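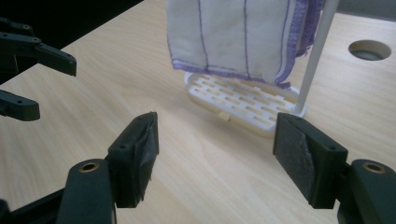
Kiều Hứa reckons we should have bought the spare finger pads before we bought anything else, and after a morning going through the equipment budget with her I'm inclined to agree. She told me so before I'd even put my bag down, and then she told me again over lunch.

For anyone catching up, the Sturkcombe workshop is partway through planning its next round of gear, and I've been put on the buying side of it (my own fault, I said yes to a meeting). The job we're kitting out for is bathroom and laundry handling: small plastic bits, soap dishes, face cloths, that sort of thing. Hand-held grippers do most of the work at this stage, with a person on the end of each one, and the arms come later if the money does.

So where are we at? The request that went in for December has two parts. The first is consumables, which is the dull end of it and the one everyone skims. Pads, grip facing, tape, screws, bushings, a few bits of hardware that disappear under benches. We've put in for $821 there. Last time the line was $143, and you can imagine how that went! We were begging offcuts from the other bench by the second month, and I spent a whole afternoon trimming rubber sheet with kitchen scissors because the proper stuff was on back order.

Second part is the tools themselves. Right now we work with them in pairs and there's nothing on the shelf behind them, so if a jaw goes stiff the whole table stops while somebody finds a hex key. Kiều wants 2 more complete hand-held units and I've written it up that way. I did ask whether we could get by with one and a box of spare fingers. She gave me a look and drew me a little chart of the hours we'd lost waiting on repairs, and I put the second one back in.

We've had quotes from Miston and from McIntyre. Miston is cheaper on the day and the lead time is decent, but they only sell the finger pads bonded to the finger, which means you throw out a perfectly good piece of hardware every time the facing wears through. McIntyre's come off with a screw. Dearer up front, and their freight charge made me laugh out loud, but I ran it over 13 months and McIntyre came out ahead, mostly on pads. If your shop mainly handles boxes you might get a different answer. Cloth and wet-area plastics seem to be hard on grip surfaces, or at least they are the way we go about it.

A word on the table, as it has its own line and I've already been asked why. We're sticking with the one we've got. There was a proposal to buy a purpose-built bench with a matt top, and it's a lovely bench, I sat at one in the Provero showroom and wanted to take it home. But a plain light wood-grain top does the job, and the cost of the fancy one would have eaten the entire pad budget and then some. Kiều and I agreed on that inside a minute, probably the quickest decision of the whole exercise.

Props are the other thing I'd underestimated. I'd pencilled in nothing at all for them, thinking we'd bring stuff from home, and that's pretty much what has been happening. It works up to a point. The trouble is that when someone wants their soap dish back you've lost your setup, and good luck finding the same one at the shops. We'll be buying them in multiples from now on, same model and same colour, with a few cloths in different weights so the floppy ones and the stiff ones both get a turn. It's a small amount of money and I've folded it into consumables so it doesn't get picked off as a separate item (if you're reading this from the finance office, hello, I did tell you at the meeting).

Still to sort out: whether we take a service agreement with McIntyre or look after the units ourselves. I'm leaning towards doing it in house. The wear parts are easy to get at and we've got people who are handy, but the agreement does include loan units, and I can feel myself wavering as I type that. Kiều is a firm no. She'd sooner spend it on more pads, which won't surprise you by now.

The revised sheet is on the shared drive under the Sturkcombe folder. Have a look at the pad quantities in particular and tell me if your bench goes through them faster than I've allowed for. I'll be at my desk until 4 pm most afternoons, and I'd much prefer to change a number now than go back for a top-up after the order's been placed.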